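Drornik is finally getting a proper run here, and I for one am stoked

2021-08-20

If you've been hanging out for Drornik (and going by my inbox, plenty of you have), the wait is nearly over. Verstraete, the distributor that picked up the rights back in February, has confirmed it's opening in 30 cinemas next month, with a streaming release to follow on Plondano once the theatrical run wraps up. I'd more or less given up on seeing it on a big screen, so colour me delighted!

For those who missed the festival chatter, it's a slow, chilly mystery set in the made-up river town of Brenach, where a ferry operator goes missing and his sister comes home to take over the boat. There's hardly any music in it and not a lot of talking either. I saw it on a laptop screener with dodgy headphones and still had to get up and check the back door was locked.

A couple of things have changed since that screener. The festival cut ran a bit over two hours, and the version we're getting is 82 minutes. That's a serious haircut! Verstraete says the director did the trimming and that it's the preferred version, which I'm choosing to believe, though I'll be pretty dirty if they've lost the long night crossing. The subtitles have been redone as well, and thank goodness, as the old ones were white on snow for half the film and I spent most of it guessing.

Tickets go on sale next week. My local has it in the small room with 51 seats, so I'll be refreshing the page like a maniac. There's also a preview with a recorded chat from the director afterwards, and the organisers tell me they've had more than 900 people put their names down already across all the sites, so don't muck around if you want one.

No word yet on a date for Plondano, or whether the longer cut will turn up there as an extra. I've asked, and I'll pop an update on this page when I hear back.

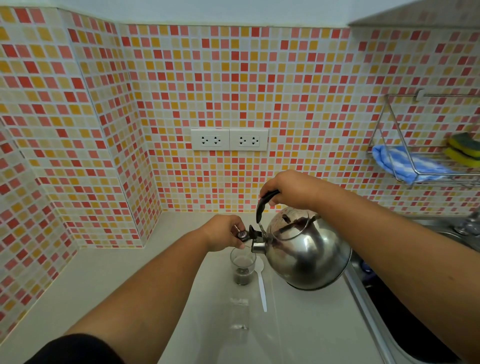
My full review of Drornik will go up the night it opens, and I'm going in fresh, so please keep spoilers out of the comments until then (you know who you are). I'll also be doing the usual catch-up thread the morning after for anyone who wants to argue about the ending. Bring whatever you drink at that hour. Mine will be something dark with bits at the bottom of the glass, kettle close by for the next one, and I'll be there until lunch.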